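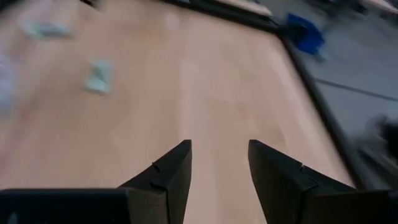

Figure 1. Light wooden tabletop, faint grain.

Courses > Furniture and Materials > Handouts > Wood and Moisture

Print this page | E-mail this page

Solum Evening School
Furniture and Materials, Unit 2: Wood and Moisture

Read this before the workshop session. Bring it with you, along with your notes on board types from Unit 1.

Why wood moves

Wood takes in water vapor from the air and gives it back. When it takes in moisture it swells, and when it gives it up it shrinks. This goes on for the life of the piece. A finish slows the exchange but doesn't stop it, and an old table moves much as a new one does.

In a living tree there is water in two places: in the hollow centers of the cells (free water) and in the cell walls (bound water). As lumber dries, the free water goes first. The board gets lighter but stays close to its original size. The point where the free water is gone and the walls are still full is called the fiber saturation point. Below it, the walls lose water and the board starts to shrink.

Moisture content is the weight of the water in a piece of wood divided by the weight of the same piece when oven-dry, times 100. A very wet board can come out above 100 percent, and students often think they have made a mistake when this happens. Check your arithmetic, then leave the answer alone.

Direction

Wood doesn't move the same amount in every direction.

Along the grain: very little. For most furniture you can ignore it.
Across the grain, radial (from the center of the tree toward the bark): moderate.
Across the grain, tangential (following the growth rings): the most, often close to double the radial figure.

A quartersawn board shows mostly radial movement across its width. A flatsawn board shows mostly tangential movement, so it changes more and is more likely to cup. Flatsawn boards are still used for most tops. They cost less and are easier to get in good widths.

What this means for a table

A solid top has to be free to get wider and narrower over the year. The rails under it run partly across its grain and hardly change in length. If the top is glued or screwed tight to those rails, something has to give, and it is usually the top that splits.

Common ways to hold a top down and still let it move:

Slotted screw holes, with the slot running across the grain of the top
Wooden buttons that sit in a groove in the rail
Metal figure-eight fasteners
Z-clips in a saw cut

Breadboard ends need the same care. Glue the center of the joint only, and make the outer peg holes in the tenon long.

Veneered tops on a stable core move far less and can be fixed down firmly. Find out which kind you have before you repair one. Look at the end of the board, and compare the figure on the top and underside. If the end grain doesn't carry on from the face, you are probably looking at veneer.

Case: the Girkeck library table

The long reading table at Girkeck was built in 1929. It is 108 inches long, solid oak, with the grain running the length of the top. At some later date it was repaired with straight screws through both rails. Two cracks opened along the glue lines – both near the middle of the width – and were filled with hard putty. The putty then kept the cracks from closing in humid months, and the edges crushed. The Vitale workshop took the putty out, glued in thin strips of matching oak, and put the top back on with buttons. Heating had also been running hard all winter with no humidity control, and this was changed as well.

For discussion: would you have glued the cracks shut with clamps? Think about the time of year the work was done.

Before the session

Weigh your sample on the shop scale and write the weight on the tag. Leave it on the rack by the window in the Gruvow room, end grain uncovered. We will weigh it again in class after oven drying and work out the moisture content. Samples left in a plastic bag can't be used.

Terms to know: free water, bound water, fiber saturation point, radial, tangential, cupping, equilibrium moisture content (covered in class).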